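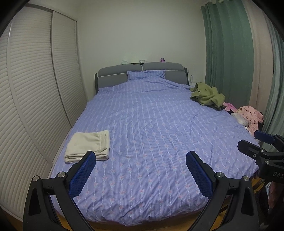
Page last changed: 29th December

What we're buying next year (and what we're not)

Budget season again! I promised in the last newsletter that I'd write up the equipment plan in plain words, so get a coffee, because I've been living in a spreadsheet for a month and I have things to say.

First, where we are. The household work -- folding, sorting, picking clothes up off a bed and putting them somewhere sensible -- is still the biggest slice of what we do, and it's going to stay that way through June at least. That means bedrooms. Real ones, with a flowered sheet that bunches up around the pillow and a pile of clothes slumped at the side of the mattress. I've said this to everybody who'll stand still, but I'll say it again: please plan your spending for rooms like that and for soft, floppy things. The tidy bench with the colored blocks has had enough of our money.

So, grippers. Dehua Shao has been asking for more hand-held units since before I took over the budget, and this year she gets them. We're ordering 5. I know some of you hoped for more, and I did too, but when I priced the whole thing properly (pads, screws, chargers, cases, shipping to Tunis, the customs paperwork that always costs more than I think it will) five was where the line landed. They go out in pairs, because nearly everything on the folding list wants both hands, and the odd one stays on the shelf as a spare. Last year we had no spare and lost most of a week waiting for a replacement linkage. I don't want to do that again!

Pads are their own line now. They used to be lumped in with "small parts", and small parts was where every surprise went to hide. Gerardo Padilla went back through the old orders for me and pulled out 51 separate purchases that were really just finger pads bought one set at a time, each with its own postage. Oof. From now on we buy them in two batches, one in the new year and one in June. If you think you'll need a different texture for knitwear or anything plush, tell Gerardo before the first order goes in. He's keeping the list and he's much nicer about it than I'd be.

The arm question. Yes, I know. Kipchumba Minja's group at Siltthorpe would like a second mobile base, and I'd like them to have one, and it isn't in this plan. A base is a big purchase with a long tail: insurance, a service contract, somewhere to park it, a van that fits it. We'd be paying for a machine to stand in a corner until there's enough hand-collected material to train it on. I'd sooner spend on the collecting first and look at the base again in June. Kipchumba took this very well, considering, and has already sent me a revised quote (I see what you're doing, Kipchumba).

Storage and software next. We're staying with Twal for another year. Their price went up a bit, but moving everything to Gorel would eat a month of Ileana Roman's time and she doesn't have a month. What I have done is set money aside for extra drives, which used to come out of travel. If your drive is filling up, ask early.

Then the boring bits that I'm weirdly proud of. There's a line for clothes! Garments wear out, elastic goes, buttons come off, and people have been quietly bringing in their own things from home. Please stop doing that and send me the receipt for a thrift store run instead. Fleece, quilted jackets, heavy coats with collars, kids' prints, thin stuff that creases if you look at it -- a mix is what we want. Bedding comes out of the same line. Patterned sheets are fine, in fact I'd like more of them.

Room rental is up a little too. Dagný Toft has been booking places one at a time and the short bookings are killing us, so she's going to try for longer stays in fewer homes. If you know somebody with a spare bedroom and decent daylight, send them to her.

What I still need from you: your parts list, your training dates, and anything you've been paying for out of your own pocket. Even the small stuff, even the batteries. I can move money between lines fairly easily until the orders go in, and after that it gets painful. Send it to me directly or drop it in the shared budget folder, second tab, the yellow one. The green tab is last year's and I really should delete it.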